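Skestthorpe Film Club: minutes of the November meeting
3 min read

Present: Lakmal Wijesinghe (chair), Chrysoula Psarras (minutes), and a very full back room at the Maretti café. Start 7.30pm.

1. Last meeting
Agreed as correct, with one change: the short film before the October feature was the lighthouse one, not the ferry one.

2. Autumn season so far
Lakmal opened with the good news, and there was plenty of it! The October double bill brought in 165 people over the two nights, our best ever, and the talk in the foyer afterwards went on so long that the hall had to flick the lights at us. Lots of new faces, several of whom stayed to stack chairs (thank you, whoever you were). Door takings were £480 before hall hire.

3. Spring programme
A lively half hour. The members' vote put the silent comedy night first by a mile, and Chrysoula has already spoken to a pianist in Grostico who would love to play for it. Second was the subtitled thriller, third the railway documentary. There was a strong plea for a musical, any musical, and we'll find room for one in March.
AGREED: silent comedy to open the season. Chrysoula to confirm the pianist's fee.

4. Home viewing circle
Going brilliantly. The circle meets in members' front rooms between screenings, and around 20 people now come along in two groups. The Hsiao family have offered their house for the winter evenings, with soup.
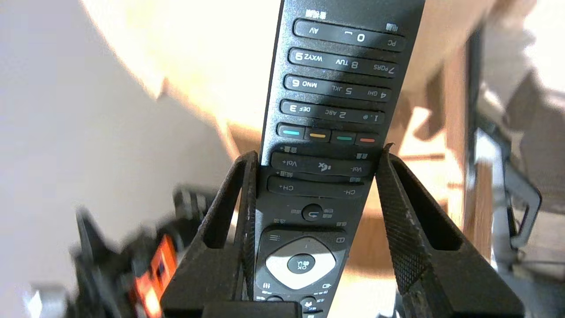

The next title is the island drama we couldn't get for the hall, and both groups will watch it in the same week so we can all argue about the ending at the December social. Please bring a cushion, as the second group has outgrown its sofa.

5. Seating
The hall can now let us have 70 of the padded chairs, which is wonderful news for anyone who sat through the three-hour epic. First come, first served, with the front row kept for those who need it.
ACTION: Lakmal to draw up a new floor plan.

6. Any other business
The poster swap will be at the December social. Tubes and flat folders welcome. A member asked if we could have an interval for films under 90 minutes; opinion was split, and we'll try it once in January.

Meeting closed 9.05pm.

Recent items
October minutes
Spring vote: the full list
How to host a viewing circle
Notes on the lighthouse short

Contact the club | © Skestthorpe Film Club | Back to top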